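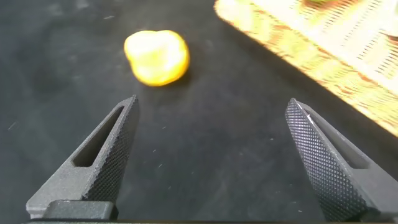 # Sorting Small Items into Baskets: Guidance for Shared Kitchens and Activity Rooms

Issued by Fatent Household Services. Revised Sunday, February 25, 2024. This sheet replaces the one pinned inside the larder door at Ruddock House.

## Before sorting

Clear one table completely and cover it with a plain, dark cloth or mat. Pale items such as chalk, paper discs, string and bottle caps are easily overlooked on a light worktop and show up well against black or charcoal. The covering should lie flat and reach the table edge on the side where the sorter will stand.

Shake the cloth out of doors before use. Lint and dust collect quickly on dark fabric and will transfer to anything placed on it, including produce. A cloth used for sorting must not be used afterwards for drying dishes or lining a bread basket.

Place the baskets towards the back of the table, leaving the middle free. Items are tipped out or laid down in the middle and moved from there. Residents who are left-handed may prefer to have the baskets on the left, and the table should be set out to suit whoever is doing the work.

## What goes where

Food and non-food items must never share a basket. The following arrangement applies in all Fatent kitchens:

- Fresh vegetables and fruit that keep at room temperature: open wicker basket, unlined, emptied and checked every 3 days.
- Play food and small toys: a separate basket, labelled on the front.
- Chalk, markers and other writing things: a lidded box or an upright jar.
- Paper shapes, card discs and other craft pieces: a flat tray or envelope.

Particular care is needed with play food. A toy lemon or potato of good quality can be mistaken for the real thing at a glance, and staff at Ruddock House have twice found toy vegetables at the bottom of the produce basket. Pick up each piece and feel its weight before putting it away.

Peppers bruise at the shoulders and should be placed in the basket last, on top of firmer vegetables. Any pepper with a soft patch is to be used the same day or composted. Cut peppers belong in the refrigerator in a covered container.
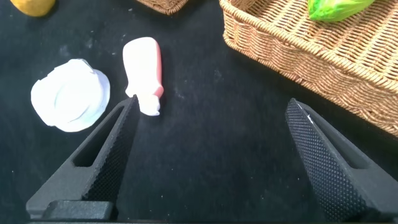

**Should wicker baskets be lined?**

A liner is recommended for small or narrow items, which otherwise work their way between the strands and are difficult to retrieve. Use a washable cotton liner, and leave baskets for onions, potatoes and whole fruit unlined so that air can pass through.

## Order of work

Begin with the largest items and finish with scraps. Anything that rolls should be moved early. Flat pieces of paper and card may be left until the end, when they can be gathered in one pass and checked for creases. Creased pieces can be pressed under a heavy book overnight; torn ones go to paper recycling.

Items whose purpose is unclear should be placed in the holding tray and entered in the book kept beside it. Jordan Pickering, Household Supervisor, reviews the tray on the first working day of each month. Unclaimed articles are offered to the activity room before they are discarded.

Two people may sort at one table provided each has a basket. With more than two, confusion over what has already been checked is likely, and a second table should be set up.
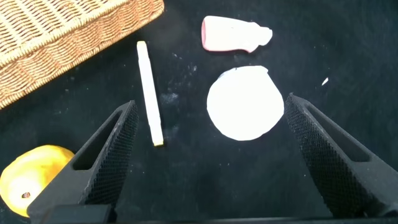
Chalk requires separate handling. It marks dark fabric readily, and the dust is hard to remove once it has been rubbed in. Lift each stick cleanly without dragging it, and store it where it cannot knock against other things. Fragments too short to hold may be kept in a small tin for use on outdoor slates. Dust left on the cloth should be brushed off dry; a damp sponge will spread it.

## Care of baskets

Wicker should be brushed weekly with a soft, dry brush, working along the strands and under the rim, where crumbs gather. Twice a year, in March and again in the autumn, wipe each basket with a cloth wrung out in warm water at no more than 40 degrees, and leave it to dry in moving air away from radiators. A basket put back into use while damp may develop mould on the underside.

Broken strands should be trimmed level with sharp scissors. If the rim has begun to unwind, withdraw the basket and send it for repair with its label attached. Replacement baskets are ordered through Steinar Hjaltadóttir in the stores office, quoting stock number 452 for the rectangular pattern and 105 for cotton liners.

Labels are to be tied on with string. Adhesive labels do not hold on woven surfaces and leave a residue which attracts dust.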